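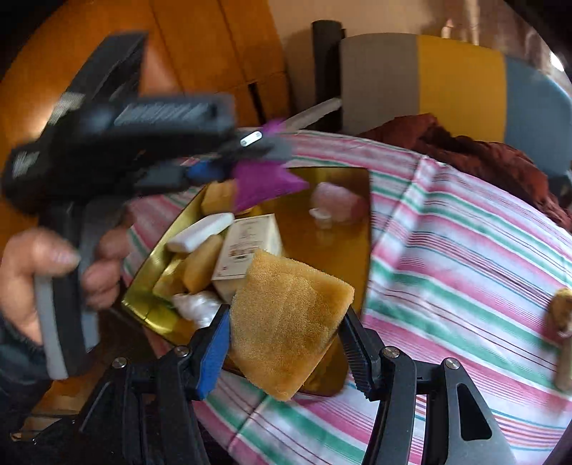 Curadero: handling and recording standard for hand-held gripper demonstrations
Progress report to Hidine, period ending February
Prepared by Kadir Yaman (standard and review) and Güven Güler (sites and operators)

1. Status

The second draft of the standard has been issued to operators at Zandwood and at the home sites. It contains 21 rules, arranged under workspace, objects, operator conduct, recording and review. The first draft had been written from bench work at Zandwood and was found too narrow once recording moved to ordinary tables in lived-in rooms.

Recording stands at 874 episodes against the 1,000 agreed in the work plan. Of these, 543 have been reviewed against the second draft. The remaining 331 are in the queue and will be reviewed in the order they were recorded. No episode is released to Hidine before review.

The delivery date for the standard is unchanged. The delivery date for the annotated episodes is at risk, for the reasons given in section 6.

2. Scope

The standard covers tabletop tasks performed with two hand-held grippers, each with its own camera. The tasks are sorting, clearing, placing into and out of a tray, and passing an object from one gripper to the other. Pouring, cutting and anything involving heat are outside the scope and remain so until the next work plan.

The object set is mixed on purpose: sponge-like blocks, cartons, items in clear or translucent wrap, and small rigid pieces. A tray is used for some of the tasks. The objects are rarely matched in stiffness, and the rules on grasping had to be rewritten to allow for this.

3. Workspace rules

W1 to W3 concern the table and its cover. The first draft required a plain matte surface. Güven Güler asked for this to be withdrawn, and it was: a standard that bans household tablecloths would exclude most of the homes we have access to. Patterned cloth is now permitted. W2 requires the operator to smooth the cloth before the first episode of a session. Where a fold remains, such as the raised one running down the striped cloth beside the gold tray, it must not pass under the tray or under any object that will be grasped. A fold elsewhere on the table is noted in the session record and the session goes ahead.

W4 deals with reflective surfaces. Shiny trays stay in use. Reviewers reported that a reflection can be mistaken for an object edge when the tray is annotated from a single view, so annotation of any shiny tray now requires two views taken at different gripper positions.

W5 requires a clear margin between the work area and the table edge. The width is set per table and written on the session sheet. Rigid objects may stand inside the margin if they are not part of the task, but may not be placed there during it.

W6 covers chairs, clothing and soft furnishings. Fabric on or against the table edge is allowed as long as it does not reach the work area. Operators are told to leave the room as they find it in all other respects. A tidied room produced noticeably uniform backgrounds in the first draft trials, and Hidine had asked for variety.

4. Object rules

O1. Each session has an object list, filled in before recording. Similar items are given separate names on the list. "Sponge block, large" and "sponge block, small" is sufficient.

O2. Printed packaging is admitted without masking if the print is a product label. Anything carrying a name, address, prescription or account number is removed before recording. Most small print is blurred in the gripper view, but the rule does not depend on that and operators are not asked to judge it.

O3. Wrapped items are handled by the body of the package. Grasping loose film at a seam or corner is logged as a fault. Clear wrap gives strong glare and the reviewer often cannot tell whether the pads are on the contents or on film alone. If the contact cannot be determined, the episode is marked "contact unclear" and kept in a separate folder.

O4. Compressible pieces are closed on slowly and held at the least closure that keeps them from turning. Irregular shapes are the difficult case. A wedge-shaped piece held between a flat pad and a narrower fingertip can rotate about the point of contact, and the reviewer should look for this at lift and again at release.

O5. Nothing is stacked unless stacking is the task. Objects may lean on one another at the start of an episode. Güneş, our annotation partner, asked for leaning objects to be forbidden because the boundaries take longer to draw. We declined. The matter is recorded here as it affects their hourly estimate.

5. Operator conduct

C1. The second gripper stays out of the first gripper's path unless the task calls for both. In tray work both are commonly over the tray or at its edge at the same time, one holding while the other moves. In that case the holding gripper is kept still until the moving gripper has released or withdrawn.

C2. Speed. The blurred gripper has been our most frequent review comment. The first draft gave a speed limit in figures, which operators could not follow without looking at a display. The second draft replaces it with a procedure: approach, pause, close, pause, move. The pauses are short and are meant to give the reviewer a sharp view of the pads before and after closure. Blur during travel is accepted. Blur at closure is a fault.

C3. Hands stay on the handles. Touching an object with a bare hand during an episode ends the episode. The object is reset and a new episode is started.

C4. Sleeves are worn close to the wrist. Long loose cuffs have covered the side of the handle in some reviewed episodes.

C5. Operators are not identified in the record by name. A session number is used. Faces are out of view in normal working posture, and any episode in which a face appears is deleted at the site.

C6. An operator may stop at any time without giving a reason, and the stop is not counted against the session.

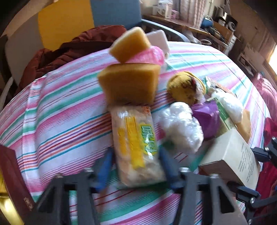 6. Review findings and risks

Review is slower than planned. Clear-wrapped items account for most of the delay. With a package lying between the finger pads, glare on the wrap and blur on the gripper arms can coincide, and the reviewer has to step through the episode to establish the order of approach and closure. Rule C2 should reduce the blur. Nothing in the standard will reduce the glare, and we do not intend to ask households to change their lighting or cover their windows.

Crowded tables are the second cause. Bags, boxes and wrapped bundles grouped at one side of the table hide one another from a low gripper view. Two changes have been made. The session now opens with a slow pass over the whole table before any object is touched, and the object list is checked against that pass. Objects seen in the pass but missing from the list are added by the reviewer, with a note to the site.

Disagreement between reviewers was highest on O4 and C1. Kadir Yaman has rewritten both rules with a decision table for reviewers. The decision table is not issued to operators, who found it confusing in draft.

Risks carried forward:

Annotation date. Güneş has asked for additional time on episodes with leaning or overlapping objects. We propose to deliver reviewed episodes in two batches and to hold the crowded-table episodes for the second.

Rule count. Operators have commented that 21 rules is too many to hold in mind. A one-page card with the conduct rules only is in preparation at Zandwood. The full standard remains the reference.

Pad wear. The blue pads are inspected at the start of each session and replaced when the face is marked or no longer flat. There is no agreed limit for this yet. Güven Güler is collecting used pads from the sites so that one can be set.

7. Changes to the standard since the last report

W1 withdrawn in its original form; patterned cloth permitted.
W4 added.
O3 extended to cover the "contact unclear" mark.
C2 rewritten as a procedure.
C6 moved from the operator agreement into the standard, at Hidine's request.
Opening pass added to the recording rules.

8. Next period

Complete review of the queue under the second draft. Record the remaining 126 episodes, with preference to tasks in which an object is passed between grippers. Issue the operator card. Set a replacement limit for pads.

9. Decisions requested from Hidine

Approval of delivery in two batches, as described in section 6.

Confirmation that episodes marked "contact unclear" may be counted toward the 1,000. They are complete and otherwise conform. If they are not to be counted, additional recording time will be needed and a revised schedule will follow this report.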